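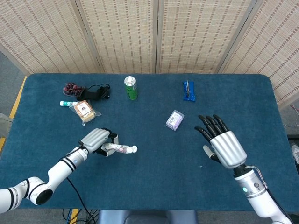

**Cikerus, two-handed pick and hand-over package. Notes after a month at Hindbridge**

Quick review, written between runs, sorry for the shape of it.

Short version: good method, rough package. The left/right assignment works better than the paper made me expect. Flat shiny stuff still a pain. Would install again, would not let it near a demo for visitors yet.

### What you get

Training code, a pretrained checkpoint, a converter for Bromon logs, and a PDF that's half manual half paper. The claim in the paper: one policy for both arms, and before each move it picks which hand acts and which one waits. They call the waiting part "hold-off". Most of the results section hangs on it. Without hold-off both arms go for the middle of the table and you get the elbow dance. With it, one hand commits and the other hovers.

Our setup is two white arms with fingered hands, felt-covered table, bamboo-type folding screen at the back. The screen matters more than you'd think, see below.

### Install

Bad. Two hours gone on a version pin that the PDF gets wrong (the readme has the right one, use the readme). Converter falls over if a Bromon log has a gap in the wrist channel. No error, it just writes a short file. Check your file lengths before you train on anything. I didn't. Lost an overnight run.

After that, fine. Training starts with one command and the defaults are sane.

### Data

They recomend 800 demonstrations for a new table. We had 400. Clean ones, same two operators throughout, 17 objects mixed up between takes. Household and snack things mostly: squeeze tubes, a green can, grapes, a pastry in a clear bag, snack bar in a foil-looking blue wrapper, a lavender plastic box with a barcode label, a black strap with a buckle. Deliberately annoying mix. Half of the recommended data, so read the results with that in mind.

### Results

315 scored trials. Didn't rerun the bad ones. Scoring was lift, hold, set down in the target area, no help from a person.

- **Tubes.** Best category by a mile. The fat white-and-pink one gets a proper curl of the fingers, and the cap end stays clear, so the other hand has something to aim for on a hand-over. Small white tube with the green band is harder, fingers tend to push it along the felt first.
- **Can.** Easy when it stands alone. Knocked over a few times when the approach came in low over other stuff.
- **Plastic box.** OK from above. The label side confused it early on, went away after more training steps. No idea why.
- **Bagged pastry.** Better than Dizon, which is what we ran before. Still squashes it. Crinkly clear plastic seems to fool the contact estimate, hand thinks it's touching the thing when it's touching air and bag.
- **Grapes.** Ha. Gets hold of something, rarely the bunch in one piece. The paper has no soft fruit at all, so can't blame them.
- **Strap.** Don't bother. The thin loop gets ignored and then it drags.
- **Snack bar.** Shiny wrapper, depth goes to mush, hand closes short. The same failure over and over. If your objects are mostly foil, skip this package for now.

Versus Dizon overall: Cikerus wins on anything with a clear long axis, and wins big on not crashing the arms together. Dizon still quicker per pick, because it never stops to decide. On single small objects I'd call it a tie.

### Hold-off, the part worth reading the paper for

You can see it working at the table. Left hand closed on a tube, right hand open over the felt with the fingers a bit splayed, doing nothing. Looks like a stall the first few times. It's the wait state, and the log says so if you turn on verbose.

Turned it off for one batch to check. Arms went for the same object straight away, e-stop, done. So the ablation in the paper holds up here, at least in direction. I can't confirm the size of the effect, stopped the batch early, didn't want to explain a bent finger.

One complaint. The wait is sometimes far too long. There's a timeout setting, it's not in the PDF, it's in the config under `arb`. Lower it.

### Background sensitivity

Paper says "robust to background changes". Not really. Folded the bamboo screen away, and the far-side picks dropped off right then. Put it back, they recovered. The training data all had the screen in it so fair enough, but then don't write robust. Changing the lights didn't hurt much. Moving the chair at the front, no effect that I could find.

### Gripes, no order

- Viewer eats memory, close it before long runs
- Checkpoint names are timestamps only, rename them yourself or suffer
- Left and right swapped in one figure of the PDF (the hand-over one), cost me a morning
- Support answers fast, to be fair. Had a fix for the converter thing the next afternoon, not merged yet tho
- Cables. Not their fault, ours hang off the front of the table and the planner knows nothing about them. There's a keep-out zone option. Use it

### Who should get it

Two arms, fingered hands, mixed clutter, already logging with Bromon: yes, go. One arm: no point, you pay for the decision step and get nothing back. Parallel grippers: the PDF says supported, I haven't tried it.

Four out of five for the method, two and a half for the package. Will collect the other half of the demos in December and rescore the wrapper and the bag. If the foil numbers move I'll add them under the results.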